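Wanted: People Who Still Own Clothes From Their First Job (and Will Talk to Me About Them)

Posted Feb 10, 2021

Okay, let me start with the shirt. When I was nineteen I worked the counter at a bakery in Viredton, and they gave me a bright red work shirt with my name stitched on it wrong. I've moved five times since then. I've given away a couch, a car, and two bookcases I loved. The shirt is still in my dresser, second drawer down, and I couldn't tell you why.

My sister has one too (a smock from a pet store, dog hair baked right in). So does my dentist! I asked him while he had both hands in my mouth, which took a few tries. After that I started asking everybody, and now I've got a project, a small grant, and a deadline, and I need your help.

I'm Kavinda Khan. I make audio stories and the little printed books that go with them, mostly by myself at my kitchen table. The new one is called Setiawan, after the street the bakery was on, and it's about the clothes we were handed at our first paying jobs and never got rid of. Aprons, polo shirts, coveralls, visors, the vest with the pins on it. I want to know what you wore, who handed it to you, what the pay was like, and what happened the day you quit or got let go.

I'm looking for 54 people. I know that's an odd number to land on. It's how many pages the book has once you take out the front and back matter, and every person gets one page.

Who I'd love to hear from

Anybody 18 or older who still has at least one piece of clothing from a first job. It doesn't have to be a uniform. If your boss told you to show up in black pants and you bought a pair at the thrift store the night before, those pants count. It doesn't have to be in good shape either, so please don't mend it or iron it for me. I like the paint and the bleach spots.

You don't need to live near Viredton. I'll talk to people by phone or video, and if you're close by we can sit on my back porch with coats on and six feet between us.

I already have plenty of fast food stories (they're great, and I'm full up). I'm very short on farm work, hospitals, hotels, school kitchens, movie theaters, and anything on the water. If you ever cleaned boats, write to me tonight.

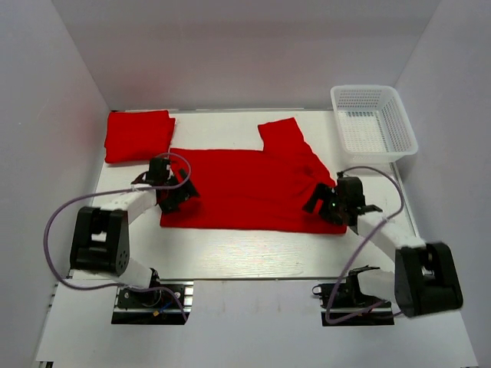
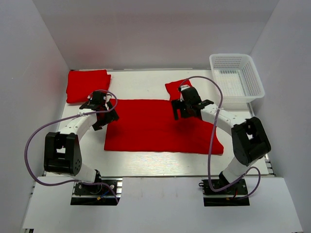 What you'd be doing

First there's a phone call, twenty minutes or so, just to say hello and see if we get along. If we do, we set up a recorded talk that runs up to 2 hours. Most people don't need that long, but I hate rushing anybody, and the good stuff tends to show up right after someone says "well, I guess that's it."

Then I ask to borrow the clothing. I send you a padded mailer with the return postage already on it, you drop it off, and I have the piece for three weeks at most. It stays in my workroom at the Endeven building, which is locked and dry and has no cats in it. (My house has cats. The clothes never go to my house.) If you'd rather not let it out of your sight, tell me — I'll walk you through taking a few photos by a window, and that's fine too.

You'll get your pages and your audio before anybody else does. You can fix mistakes, change your name, or pull out completely, right up until the files go to the printer in April. After that I really can't change the paper, though I can still take down the audio.

What you get

The pay is $396 per person, by check or bank transfer, sent within ten days of the recorded talk. You keep it even if you change your mind later. You also get two copies of the book and a seat at the listening night, whenever we're all allowed to have one of those again.

The money comes from a Stollenel arts grant, and they've been lovely and hands-off about it. They don't see your contact details and they don't pick who's in the book. I do, and I'll try to be quick about telling you either way, having waited on plenty of those emails myself.

Some things people have asked already

Can two people share a page? Yes, if you worked the same place at the same time. You'd each be paid the full amount.

What if I got fired? Me too! Come on in.

What if I hated that job? Then I'd really like to hear why you kept the shirt.

Do I have to name the company? Nope. We can say "a shoe store" and leave it there.

Will my old boss hear it? Maybe. My last project had 1,806 listeners, so the odds are on your side, but I can't promise. Please think about that one before we record.

How to get in touch

Send me an email with "First Job" in the subject line, using the contact button at the top of this page. Tell me your first name, the town you live in now, what the job was, and what you kept. Three or four sentences is plenty. A picture of the item is nice if you have one handy, and no trouble if you don't. If writing isn't your thing, leave a voicemail and ramble as long as the machine lets you — my mother filled the whole thing twice talking about a cafeteria hairnet, and she's on page nine.

I'm reading these as they come in and I'll keep going until all the pages are filled. If you have an aunt who'd be perfect, please pass this along to her.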